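Kit pince à main Bedanell pour clubs et ateliers de robotique

La Bedanell est une pince à deux doigts que l'on tient à la main, sans bras et sans socle. L'élève la porte, l'approche de l'objet, ferme les doigts, déplace, repose, et c'est son geste à lui qui sert ensuite de matière première au projet de la classe. Nous l'avons mise au catalogue après deux saisons de prêts à des clubs de collège et de lycée, et nous sommes très contents de pouvoir enfin la proposer en kit complet, avec son cahier d'activités et ses pièces de rechange (les clubs en demandaient depuis longtemps, et ils avaient bien raison d'insister !).

Le kit a été pensé pour des groupes de 14 élèves au plus, qui se relaient par binômes : l'un tient la pince, l'autre note l'objet, la prise choisie et le résultat. Au bout de quelques séances, les rôles tournent tout seuls et l'animateur peut enfin s'asseoir cinq minutes. Il n'y a rien à souder. Le montage des doigts se fait avec le tournevis fourni, et les plus jeunes y arrivent très bien si l'on prend le temps de trier la visserie dans des petites coupelles avant de commencer.

Les exercices du cahier portent sur des objets de tous les jours, ceux que chacun a dans ses placards : saladiers, torchons, gobelets, boîtes à couvercle. Nous encourageons vivement les clubs à laisser la pince partir à la maison le week-end, à tour de rôle, car une vraie cuisine apporte une variété qu'aucune salle de technologie ne peut offrir, et les familles se prennent souvent au jeu.
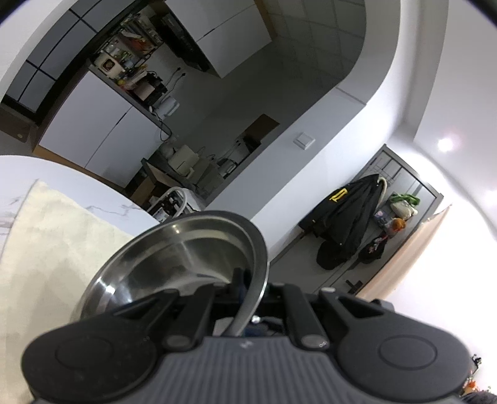 Les récipients à bord roulé forment d'ailleurs un chapitre entier du cahier, le troisième, et c'est de loin celui qui fait le plus parler. Faut-il pincer le bord, ou passer par-dessous ? À quel moment l'objet commence-t-il à pivoter entre les doigts ? Les élèves ont tous un avis, ils le défendent, puis ils refont l'essai – et c'est là que le club devient vraiment un club. Prévoyez une séance complète pour ce chapitre, et même deux si votre groupe aime discuter.

Contenu du kit
– une pince à main Bedanell, doigts montés
– un jeu de doigts de rechange et sa visserie
– un tournevis
– un cahier d'activités de 14 fiches, en français
– une housse de transport rembourrée
– un carnet de relevés de 500 lignes

Pour les concours

La Bedanell est acceptée dans la catégorie « Manipulation » du challenge Claser, ouvert aux équipes de collège et de lycée. Chaque équipe y présente un recueil de 400 prises au minimum, toutes catégories d'objets confondues, accompagné d'un petit mémoire rédigé par les élèves. Ne vous laissez pas impressionner par ce chiffre : réparti sur un trimestre, il se remplit plus vite qu'on ne le croit, et l'équipe du club Barua, qui débutait complètement, a terminé la saison avec 1 481 prises dans son recueil. Les inscriptions à la prochaine édition ferment en décembre. Une journée de prise en main gratuite est organisée dans notre atelier le samedi 6 juin, pour les animateurs comme pour les élèves, et vous pouvez apporter vos propres objets.

Entretien

Essuyez les patins des doigts avec un chiffon à peine humide après chaque séance, surtout après un passage en cuisine. Contrôlez le serrage des pivots une fois par mois. Si un doigt prend du jeu, resserrez d'un quart de tour, pas davantage, et écrivez-nous si cela ne suffit pas : nous répondons à tous les clubs, même à ceux qui ont acheté leur kit d'occasion.

Le kit est expédié sous housse, prêt à l'emploi. Les établissements peuvent commander sur bon administratif.

Vous aimerez aussi
Jeu de patins souples pour Bedanell
Cahier d'activités, niveau lycée
Valise Bollham pour deux kits
Carnets de relevés, lot de cinq

Bollham, matériel pour clubs et ateliers – Nous écrire – Conditions de vente – © Bollham, tous droits réservés – Haut de page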